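Notes from the Zalbridge kitchen visits

I went to Zalbridge in August for the housing association's home visits, which run for one afternoon each year. Residents who want to take part open their kitchens to anyone with a ticket. There were 5 homes on the list this time, all in the same part of town and all within walking distance of each other. I managed three of them properly and looked in at a fourth for a few minutes before it closed.

The tickets come from the association office at Indeck, the old print works beside the canal. Graziella Guerra was on the desk. She gave me a folded map, a sticker for my coat and a sheet of house rules: shoes off where asked, no opening cupboards without permission, no more than six visitors in a kitchen at once. The map has the bus stops wrong. The stop marked outside Indeck is now on the other side of the bridge, so allow a little longer if you are coming from the station.

The association manages 163 flats in this part of town, and most of the kitchens began with the same basic fittings. That was my reason for going. I write about small kitchens and I wanted to see how different households had arranged theirs. My own is narrow, with one window and a worktop that is mostly taken up by a microwave.

The first flat was Clem Lowther's, on the ground floor. Clem has lived alone there for a long time and keeps very little out. The plates are on an open shelf over the sink and the pans are in one deep drawer, stacked with tea towels between them. He had put a strip of cork along the back of the drawer to stop the lids sliding when it shuts. It took him an evening. He had a leaflet about the drawer runners to hand for anyone who wanted it, and I took one. The only thing I would not copy is the bin, which is behind a door you have to close before you can get to the fridge.

The second was the Keskin flat, two floors up in the next block. Muammer Keskin cooks for a large family at weekends and has fitted a second table that folds down from the wall. With the table down you cannot open the oven. He says they have got used to it. We were given lentil soup from a pot on the back ring, and I stayed longer than I should have. The soup had dried mint and a good deal of lemon in it. His spices are in old jam jars with the names written on the lids, kept in a drawer so that you read them from above. Four of us were in there at the same time and it felt full.

After that I walked over to the third kitchen, which was the one I had most wanted to see. It is larger than the other two and it is used for eating as well as cooking, so the table is part of the working space. The hood, the hob and the oven are together in one stretch, with white cupboards over and grey ones under, and the fridge is off to the right beside a sliding door. There are red double-happiness papercuts up on the white cupboards. The tall utensils were on the table, standing in a plain beige plastic holder with a drain slot at the front.

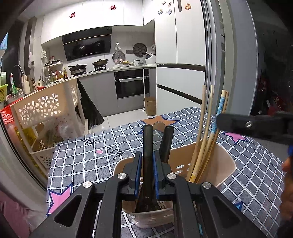

I have tried three utensil pots at home and none of them drained. One was a glazed jar from Başaran, the homeware shop near the market, and it held a spoonful of water at the bottom for as long as I owned it. Long chopsticks and wooden spatulas suffer most from this because the ends sit in whatever collects. A slot low down is a simple answer. The plastic ones are cheap, and they are light enough to carry to the sink and rinse with everything else.

The other piece I noted down was the storage cart on the left of the room, also beige plastic, with flower-shaped cutouts. Green vegetables and plastic bags were in its lower tier. I have always kept greens in the fridge, where they get pushed to the back and forgotten, and I can see the sense in having the ones for that day's meal somewhere you walk past. A cart will also go in a gap that is too small for a cupboard. I measured the space next to my back door when I got home and there is enough room for a narrow one if I move the recycling.

Pot lids were dealt with by hanging them on the backsplash, two round ones. Lids are the thing I get asked about more than anything else. Clem has them in with the pans, Muammer has them in a washing-up rack turned on its side inside a cupboard, and here they were on the wall by the cooking. All three seem workable. The wall takes up no drawer or shelf, but you need to be fairly quick about wiping them down or they will pick up grease from the hob. The white towel over the oven handle was the same arrangement I have at home.

Zerrin Erdem, who was walking round the same route as me, was more interested in the tablecloth. She makes and sells table linen and had opinions on it. It is a grey checked cloth with stars printed over the squares, in several sizes and colours, and there is a little pink heart on it and some lettering in a handwritten style. She told me a busy pattern is easier to live with on a table that gets used all day because crumbs and small marks do not stand out between washes. She sells mostly plain cloths and says customers bring them back to ask about stains. We talked about wipe-clean cloth against cotton for some time. She is against wipe-clean on a round table, as it stands out stiffly at the sides and catches on your knees.

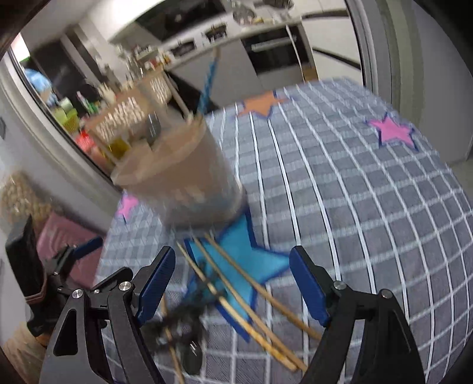

Round tables came up again on the walk to the next flat. Zerrin prefers them for eating and I prefer a rectangle for working, mainly because I like a straight edge to roll pastry against. A round one is better in a room people have to cross to reach the hob. You can get past it without catching a hip on a corner, and you can fit an extra person in without anybody sitting against a leg. If I had the floor space I might change my mind. I have seen folding ones for sale second-hand that would go flat against a wall.

The fourth flat belongs to Necati Oral. We arrived ten minutes before the end and he was already washing cups, so I did not take many notes. He has replaced his worktop himself and the join at the corner is very neat. He bakes most of his own bread and had used a flour called Proven that I had not come across before. The loaf on the side was nearly finished and he cut the last of it for us. There is a shelf over his door for the tins he rarely needs, and a step stool hung on a hook under it.

I never reached the fifth. It was on the far side of the park and I was told afterwards that it had the best view.

Back at Indeck there was tea and a display about the refit programme. The association is offering residents a small grant towards storage, and the board said it had set aside 4,000 pounds for the first round. Graziella said they had received more applications than they expected and that most were for shelving. There was a table of leaflets and a box for comments. I put in a note about the bus stop.

Some practical points for anyone going next year. Tickets can be had on the day but the slots for the bigger kitchens go early, so book if you want a particular one. Wear shoes that come off easily. There is nowhere to leave a pushchair in the second block and the lift is small. Take a tape measure. I had forgotten mine and ended up borrowing Zerrin's, which is a dressmaker's one and a bit soft for checking cupboards. Photography was allowed in the kitchens I visited, though it is polite to ask at each door.

The visits finish at five and the office shuts soon after. The café on the bridge stays open later and does a decent cheese toastie. I had one while I waited for the bus, which came from the stop that is not on the map.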